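I've been putting off the wrapping for my sister-in-law's parcel since the start of July, and on Tuesday I finally cleared the table and got on with it. Four mugs and a little milk jug, all going interstate, all from that pottery stall at Plallasex where they hand you your purchase in a single sheet of newspaper and wish you luck.

So, paper. I am a paper person. I know the bubble stuff is quicker and I know plenty of you swear by it (you've told me, at length, every time I post about moving house), but I like plain white packing paper, the thin kind that comes in a great flat stack and goes soft once you've scrunched it a bit. I bought a pack of 100 sheets from Plulari two years back and I'm still going, partly because I reuse every piece until it's practically lint.

The trick, if there is one, is to crumple it properly first. Don't fold it neatly, and don't wrap the mug in a nice flat sheet like a birthday present. Scrunch it up in both hands, pull it open, scrunch it again! You want all those little peaks and creases because that's where the cushioning is. A flat sheet does nothing much except keep the dust off. I do one loose ball for the inside of the mug, a twist of paper through the handle (handles are always the first to go), and then two sheets around the outside with the ends tucked in.

I like working on a dark table for this, by the way. Ours is nearly black and it shows up every crumb and fingerprint, which drives me batty the rest of the week, but with white paper it's brilliant. You can see every torn-off corner and nothing gets swept into the recycling by mistake. I once lost the lid of a Midtbø sugar bowl that way at the old house, where we had a pale pine table and I had a very full bin. Still cross about it.

The jug was the fiddly one. It has a tiny spout, and I ended up pinching a bit of paper into a sort of cone, fat and crinkly at one end and skinny at the other, and poking the skinny end down the spout from the inside. Took me 5 goes. My fingers are not made for it and I'd left my reading glasses in the car, so there was a fair amount of muttering. The dog left the room.

For the box I used one that a Dado lamp had come in, which was a good colour and a good thickness but a bit tall, so I cut down the corners and folded the flaps in lower. Heavy things at the bottom, more scrunched paper in the gaps, then the shake test. If you can hear anything or feel anything shift, open it up and add more. I always have to open it up and add more. This time it was twice, and the second time I'd already taped it, naturally.

The tape, I should say, was the cheap brown sort and I regret it. It split down the middle every time I tore it and I spent ages picking at the roll with my thumbnail looking for the end. Next time I'm buying the decent stuff and folding the end over like my mum used to.

Anyway, all done, and it's sitting by the front door with the address written on two sides in fat black texta. The leftover paper has gone back in the drawer, scrunched bits and all.

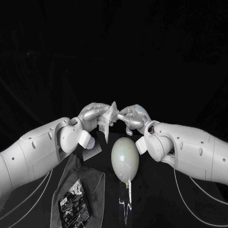 I still have the Christmas glasses to do, and those are going to eat through the rest of the stack — thin stems, the lot of them. I'm thinking of cutting the sheets in half for the stems and keeping the full ones for the bowls, but if you've got a better way with wine glasses then please leave me a comment, I'd love to hear it before I start.

Contact | © All words my own, please ask before borrowing | Back to top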